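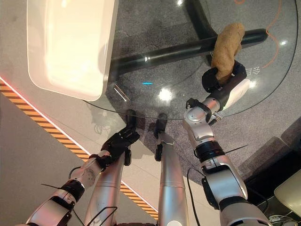 Taking a group to a robot open day - what should we expect, and what should we ask?

Posted 4/30/18 by gravelroad_mom
Last updated: 2 hours after posting

Hello all, first time posting here although I've been reading for ages, so please be kind if this belongs in another section. I help run an after-school science club (ages 10 to 13, a very lively bunch) and we've been offered a spot at the open day that Heiskanen is holding in June at their workshop out in Ilelero. They build and program robots for fetching and handling things, the kind with two arms, and the letter says visitors will get to watch one working at a table and then talk to the people who run it.

I'm thrilled and a bit out of my depth. I taught reading for most of my life and the most advanced machine in my house is a bread maker. So I have a few worries. Is a demonstration like that interesting for kids, or will it be slow? How close do they let you stand? Are there things we ought to ask that would get the engineers talking, beyond "how much does it cost," which I know will be the first thing out of somebody's mouth? And is there anything you wish you'd known before you went to one of these? The bus is going to cost us $650 and it comes out of the bake sale money, so I'd like the day to be worth it for them.

Thank you in advance, and sorry for the length!

Answers

tinsnips_and_solder

What a lovely thing to be doing with them! I've been to the Heiskanen day twice and to the one Korkon puts on, and I'd go again tomorrow, so take this as coming from somebody who is already sold.

Yes, it is slow. I'd tell the kids that before you get on the bus, because most of them will have seen robots in movies and be waiting for something to run or jump. The part I find so absorbing is the small stuff. When I went, the job was to pick up a soft thing and put it in a tray, over and over, and I must have stood there for the better part of an hour. A soft thing doesn't have a proper shape, you see. It folds and squashes and never sits the same way twice, and the robot has to decide where to take hold of it. We had kids next to us who started out bored and ended up whispering "come on, come on" at it like it was a ball game.

Have them look at the ends of the arms. The picture at the top of this page is a good one for that, with a gripper on one arm, closed on something soft and brown, and a hand with several fingers on the other. I would ask the engineers about that difference straight off. When I put it to the fellow running the table he talked for a good ten minutes, and drew on the back of a leaflet, about when fingers are worth the trouble and when a plain gripper does the job better. My daughter still has the leaflet.

The other thing to ask about is glass. You can see the table in the picture is clear, and it catches the light, and there's the carpet and the black bar and post of the thing showing through from underneath. For you and me that's only a table. I'm told a camera can have a hard time deciding where a surface like that begins, or whether a bright spot is an object or only a reflection. Ask them what they do about it. Then ask what the robot gets wrong most often, and say it in a friendly way, because in my experience the people who build these things love to talk about mistakes and hardly ever get the chance.

As for how close, it varies. They mark a line on the floor and a staff member stands by it. Ours was a few big steps back, which is fine for grown-ups, but put your shorter kids in front. If your group is large, split it in two and have one half at the table while the other half does the talk. The talk room is small and gets stuffy, and I say that with affection.

Oh, and bring snacks for the bus. The workshop has a vending machine but it only took coins when I was there.

porchlight77

Went last year. Parking is around the back, the sign is easy to miss. Kids liked it. Mine wanted to touch everything and couldn't, so warn them. Bathrooms are by the front desk.

I think Zivovetti has a better one but it's farther.

old_lathe_hand

I'll add a little to the good long answer above, and disagree with one piece of it while I'm here. I worked around industrial arms for years before I retired, and I still go to these days for pleasure.

First, the line on the floor. Please do take it seriously with that age group. Hazard tape, orange and black like the strip in the photo, means somebody has thought about how far the arms can reach, and a club of excited kids tends to creep forward an inch at a time without any one of them meaning to. I'd ask the staff before you start where they want everyone's toes, and I'd ask them to show the stop button and explain who is allowed to press it. Children remember that sort of thing, and it makes a nice way into talking about safety without a lecture.

Second, I wouldn't split the group unless you're made to. The best questions come when one kid hears another kid's question. I watched a boy ask why the cables are on the outside of the arm where they could snag, and that set off six more hands. The engineer told him every joint has to bend and the cable has to have enough slack to bend along with it, and then she let them all hold out their own arms with a piece of string taped from shoulder to wrist to feel what happens. You could do the string trick in your club the week before. It costs next to nothing and they'll arrive with something to look for.

Third, have each child write down one guess before the demonstration begins. Where will it grab the thing? Will it use the left arm or the right? Being wrong is half the fun and it keeps them watching through the slow stretches, and there will be slow stretches - sometimes the whole show halts while a person types at a laptop. Don't apologize to the kids for that. It's most of what the job is.

As for cost, let them ask! They'll get a vague number or a laugh, and either one is a fair answer. I hope you'll come back and tell us how it went, and what they guessed.

Comment from gravelroad_mom: Oh, these are wonderful, thank you so much. I've printed the whole page for the other parents. We're doing the string and the guesses for sure. I'm still thinking about whether to split them up, and I've started saving quarters.

Related
Is the Korkon factory tour all right for younger kids?
Getting to Ilelero without a car
Zivovetti open house - do you need to sign up?
Simple robot arm from cardboard and string
Cheapest way to rent a bus for a club outing

Viewed 2,055 times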